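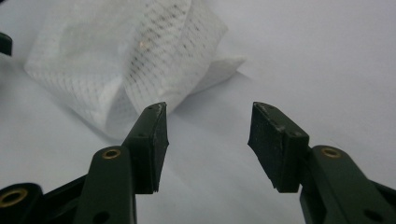 Kitchen | Laundry | Surfaces | Small repairs | Letters

Household notes > Surfaces > White tables

How to clean a white table top with paper towel and leave no streaks

A white table is pleasant to sit at and a little ungrateful to clean. On a dark wooden table you can wipe quickly and go away. On a white one, every grey line from the cloth stays there, and you notice it only later when the light comes from the side. I have had a white table for 9 years, first in the kitchen and now in the room where I work and eat, and I have cleaned it in many wrong ways before I settled on the one written below.

The method is for smooth, sealed tops, for example melamine, laminate or painted and lacquered board. Do not use it on marble or on raw or oiled wood. If you don't know what your table is made of, try first on a small place near the back edge and wait until the next morning.

What you need

Paper towel, the plain kind without printed pattern. The colour from a printed towel can come off when it is wet with warm water and soap.
A bowl of warm water, 1 litre.
Washing-up liquid, 2 drops. I mean really drops.
A second bowl with clean water.
A soft dry cloth, if you prefer it for the end.

I buy the Tosow towel because it holds together when wet, but any strong one will do. Very cheap towel leaves small white crumbs, and on a white table you do not see them until your sleeve has collected them.

Step 1. Take everything off

Take off also the things which "always stay there", such as the lamp and the fruit bowl. If you clean around them you get a ring, and after some weeks the ring is harder to remove than any coffee stain. Put them on a chair or on the floor.

Step 2. Remove the dry dirt first

Crush one sheet of paper towel loosely in your hand, so that it makes a soft ball with many folds. Go over the table with it dry, from the far side towards you, and let the crumbs fall into your other hand or on a plate. The folds catch the crumbs better than a flat sheet. Do not press. If there is sand or sugar under the towel and you press, you will make fine scratches, and these later become grey.

Throw this sheet away. I know it looks still clean, but it has grit inside.

Step 3. Wash

Fold a new sheet in four. Dip it in the soapy water and squeeze it well. It should be damp and not dripping, because water which runs to the edge can go under the edging strip and lift it.

Wipe in long straight lines, each one a little over the last. When one side of the towel is grey, turn it. When all sides are grey, take another. Most of the streaks I made in the first years came from a tired towel that I was too economical to change -- I was only moving the same dirt from left to right.

Step 4. Take away the soap

Many people miss this step, and then they say the table is sticky. Use a fresh sheet with clean water, squeezed in the same way, and go across the lines you made before. So if you washed from left to right, now you rinse from back to front.

Step 5. Dry at once

Again a crushed sheet, dry, with light round movements. Start at the side which you rinsed first. Then bend down until your eyes are nearly at the height of the table and look towards the window. Any dull patch is soap or grease, and you can repeat step 4 only in that place.

Stains which stay

Tea and coffee: put a little bicarbonate of soda on a damp towel, hold it on the stain for a few minutes, then wipe softly and rinse. Do not rub with the dry powder.

Ballpoint pen: a drop of rubbing alcohol on folded towel, pressed down and lifted, not rubbed. Keep the window open. On painted tops test it first, as it can take the paint.

Turmeric and curry: wash as soon as you can. What remains will often become paler in daylight after some days. I had one yellow mark in February which I had given up, and by 8th March it was gone without any work from me.

Grey marks from the bottom of cups: a clean white eraser, the school kind. Brush away the crumbs afterwards.

What I would not use

I would not use scouring cream, steel wool or the rough green side of a sponge. The white melamine sponges do work, but they are a very fine sandpaper, and a glossy top will lose its shine where you use them often. A neighbour in Fistholm did one corner of her table each week like this and the corner is now matt for ever.

Furniture polish is also a bad idea here. It makes a film and the dust likes it.

How often

Dry wipe every day, full wash once a week if you eat at the table. Keep the roll near to it and you will do it more.

Two notes from letters

Rostam Rahimi writes that he uses old cotton shirts cut in squares for steps 3 and 4, and paper only for drying. This is less waste and I have started to do the same. Wash the squares without fabric softener, which leaves grease on the table.

Another reader asked if used towel can go in the compost. With only crumbs and water, yes, torn in pieces. With alcohol or much soap, put it in the bin.

Qianru Pan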